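Weseo, Part Four: Frames All the Way Down

I said last time that I would write about the planner next. I lied, or rather the planner turned out to be fine and the thing feeding it wasn't, so you get a post about coordinate frames. I'm sorry. I also had plans for March.

For anyone just joining: Weseo is the pile of Python I use to make an arm do small chores around a drawer cabinet. It has a perception half called Nusen, which looks at tags and says where things are, and a planning half called Tian, which believes every word Nusen says. Most of my bugs live in that relationship.

The cabinet has a tag on each drawer front and another on top. The block that goes up over the cabinet has its own. There's a printed sheet of four on the table too, and the sheet is the one I trust, on the theory that paper has no moving parts.
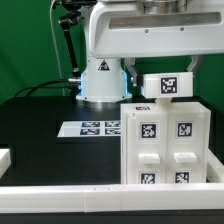
For a long time Nusen treated every tag as an independent witness. Each one got its own pose, each pose went into the tree, and Tian picked whichever was freshest. This is a great way to build a cabinet whose left column is tilted toward you and whose right column is tilted away. Small square tags seen nearly head-on have an ugly habit of flipping between two orientations that both explain the pixels about equally well. I knew this. I had even written a comment in the code about it, dated before I ignored it.

So I did what I should have done at the start and described the cabinet as one rigid body (drawers shut), with the tag corners listed in its own frame, and solved for a single pose from all the corners at once. The lower tags are half behind the rail from where the camera sits, so they mostly contribute nothing, and that's OK. The one on top is seen at a miserable angle but it is very good at settling arguments about tilt.

Then I ran the replay. Fekham, my log replay tool and the only part of this project I'd defend in public, chewed through 163 saved attempts, and the flips were gone from all but 4 of them. I was so pleased that I made coffee. When I came back I read those 4 and found that the tag on the held block had been given the same ID as one on the cabinet. By me. In a YAML file. At 2 a.m., going by the commit.

A duplicate ID is a wonderful bug. The solver is told that a corner is in two places and, being a polite least-squares sort of thing, it puts the cabinet somewhere in between.
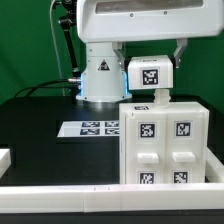
Fixing the ID took nine seconds. Making sure I can't do it again took the evening. Weseo now refuses to start if two bodies claim the same tag, and prints both file names so I know which version of me to blame. I also made the held block its own body, attached to the gripper frame while the fingers are closed and released when they open. Before that, Tian would plan with the block left behind at its last seen pose, then carefully route the arm around the thing it was carrying.

The last few inches are still slow. Over the cabinet I drop the speed and ask Nusen for a fresh estimate at every waypoint, and each one waits 50 milliseconds for a new picture whether it needs it or not. I could be smarter about that. The fixed wait is in the code with a TODO next to it, and the TODO has seniority over most of the repo.

Things still broken, so I can find them later: Fekham can't replay gripper events in the right order if the log was split in two, Tian still has its own idea of which way is up for the tool frame, and the calibration script asks you to press Enter and then doesn't wait for it.

Planner post next. I mean it this time, unless the tool frame thing is as bad as it smells.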